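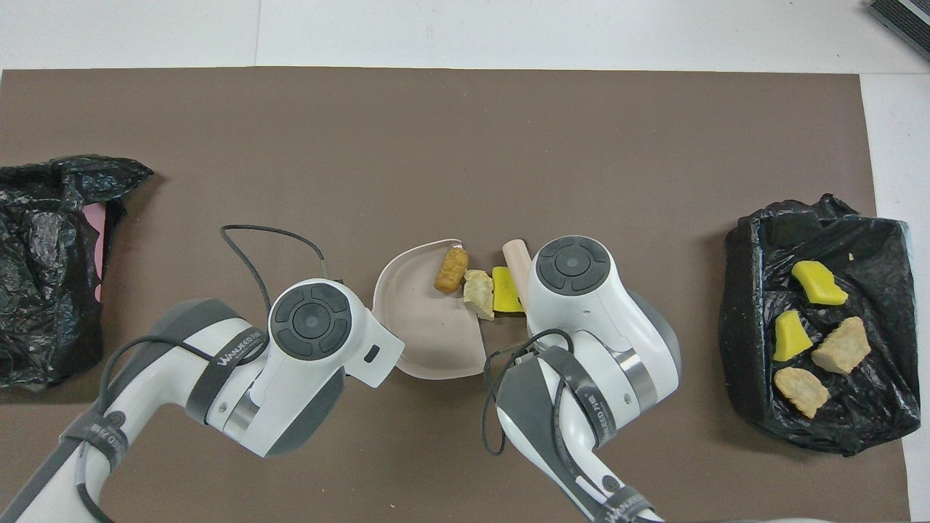
Hakness, Mar 13, 2020

Left arm quits mid-move, fault 60

irker_bench
Sorting job was going great and then the left arm froze over the tray with fault 60. Third time tonight! Right arm keeps going like nothing happened, and that's the part that scares me. Both run off one Dimitriou controller. I love this setup, I just want it to stop when it should.

flerno3000
Look at your cables! That loop arching up over the left wrist would be my first suspect. Mine threw the same fault whenever the wrist rolled and tugged the plug.

padlock_jo
Don't agree. A tugged plug gives me 700, never 60. Sounds like the load setting to me.

irker_bench
Load is set to 900 grams on both, same as last month.

padlock_jo
Then lower it and try again. And please link the stops — one arm down should mean both down.

flerno3000
Yes to linking the stops! Still say cable, though. Power off, reseat it, strap it lower and run the wrist slowly.

irker_bench
Reseated it, 20 slow rolls, no fault so far. Stops get linked before I run the job again. Will post the log tomorrow!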